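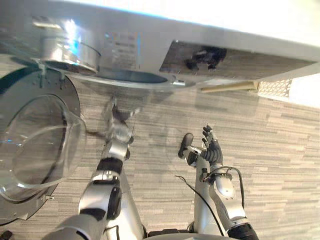

I'm Lerato Mokgethi, and Drornetwood is my card game shop, which sells singles, runs a small league and answers far too many rules emails. I started it after 2 years of trading out of a binder at other people's tables, and most of what I know about this business I learned the hard way. Checking pockets, for example. If you own a front-loading washer with a big round dial like that one, please go through your jeans before you touch the dial, because I once put a foil dragon through a full cycle and it came out as three layers of mush. I've never told the person I was holding it for what it was worth at the time!

Anyway, the shop. We're on the ground floor in Cultlow, two doors up from the Sakai noodle place (yes, you can bring your bowl in, no, you can't bring it to the play tables). There's seating for league nights, a long counter for trades, and a wall of boxes sorted by color and then by name. The multicolor box is a mess and always will be. I keep meaning to split it by pairs and then somebody walks in with a collection to sell and there goes my afternoon.

We buy cards as well as sell them. Bring them in whatever state they're in — shoebox, binder, a bag from your mom's attic — and I'll go through them with you at the counter so you can see how I'm pricing each one. I pay more in store credit than in cash. If it's a big lot I might ask to keep it overnight, and you'll get a written receipt for it.

The Seltden League is our own thing. You build a deck of 100 cards, no repeats apart from basic lands, and you can swap out 2 of them between rounds. People get very sneaky with those swaps. Last season had 409 games recorded, and I typed up every result myself, which is why the standings were late so often. Sorry about that. New players can join at any round, and we have loaner decks behind the counter if you want to try it before you build anything.

I also answer rules questions by email. I've saved the good ones in a folder, 621 at last check, and I'm slowly putting them up on the site. Most are about copy effects, or what happens when two triggers want to go off together, and a few are from couples trying to settle an argument. If yours is urgent because you're in the middle of a game, just call the shop. Whoever picks up will have an opinion, and I'm usually close enough to shout the correct one from the back.

Mail orders go out in sleeves and hard cases, packed by me.

Page last updated December 10, 2020.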